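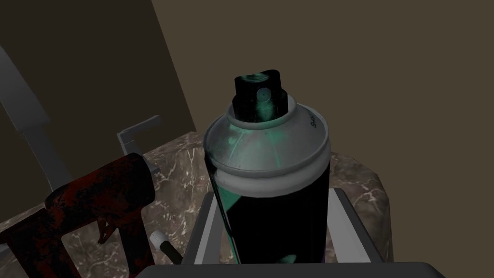 # Can a machine tidy up after us yet? Our project report

Stotbridge, Fri 12 July

We started this project because all of us, at one time or another, had promised somebody at home that we would clear the worktop and then hadn't done it. It seemed a fair question to ask whether a robot could be trusted with that sort of job, and if so, how soon. We are first-year students on the practical computing course, and we should say early on that none of us had written a line of code for a robot arm before the spring, so a good part of what follows is about our own learning as well as the machine's.

## What we set out to do

The chore we chose was putting things away. We had thought about washing up, and for one cheerful week we were going to fold towels, but our tutor warned us (quite kindly!) that cloth is very hard to simulate and that we would spend the whole term watching it fall through the table. Putting things away sounded dull by comparison, but it has most of the difficult parts in it. The robot has to find the object, get its fingers either side, hold on firmly enough, lift it clear of its neighbours and set it down upright somewhere else.

Everything was done in simulation. We called our setup Grosovow, which was a name left over from a game two of us had made at school, and we never got round to changing it. The worktop is a marble one with a rounded edge, set into the corner of a room, and we put on it the kind of clutter that ends up on a counter halfway through a weekend job: a used spray paint can with teal-green smudges on its shoulder, and a big dark red power tool beside it. We wanted awkward things. A kitchen full of identical white mugs would have been kinder to our results, but it wouldn't have told us much about real homes.

## How the runs worked

The arm had a simple gripper with two flat fingers. For each run the objects were moved a little from their usual places, the program chose a grip, and we recorded whether the object ended up standing in the storage area at the end. A knocked-over neighbour counted as a failure even when the main object got there safely. We argued over this rule for a whole afternoon, and it did make our scores look worse, but anybody who has ever had a tin of something rolled on to their foot will see why we kept it.

We planned 2,000 runs and finished with 2,320, as one of the computers in the Conceição room was left going over a long weekend. We decided to keep the extra ones.

## What we found

The spray can was the best behaved object by a long way. It is a plain upright cylinder for most of its height, and two flat fingers suit it very nicely. Our most reliable grip was low down on the body, one finger to each side, with the nozzle cap left well alone. When we let the program aim higher, it sometimes settled on the shoulder, where the can curves inwards, and then the whole thing would slide down and tip. Moving the grip lower cured most of that, although it brought the gripper closer to whatever else was lying on the worktop.

The power tool was another story. It has a thick barrel and a chunky body with a handle, and there is no obvious place where you would want two flat fingers to go. Held by the barrel it swung round, and held by the handle it was apt to slip. Nearly 400 of our failures came from this one object, and we spent the last fortnight on very little else. A person picks up a thing like that without a moment's thought, curling their fingers round it and letting the wrist take up the weight, and we came away with a good deal more respect for hands than we had in the spring.

Crowding mattered more than we had expected. An object on its own was usually managed, and the same object with something lying close by was often not, even when the grip itself was sound.

## So, could it do the chores?

For a single upright can on a clear stretch of counter, we would say yes, in simulation, and slowly. For a proper muddle we would say not yet. We would also be nervous about anything with a nozzle or a trigger, where being put away is only half the matter and not setting it off is the other half. Our program had no idea what a nozzle was for.

## Next steps

We have been offered time on a real arm at Hiteck in August, and would like to repeat the can runs there first, with an empty can. After that we hope to try softer finger pads on the power tool, and to let the program nudge a neighbour out of the way before it reaches in. The run logs and the scoring sheet are in the shared project folder, along with the towel-folding attempt, for anyone who would like to take it on next year.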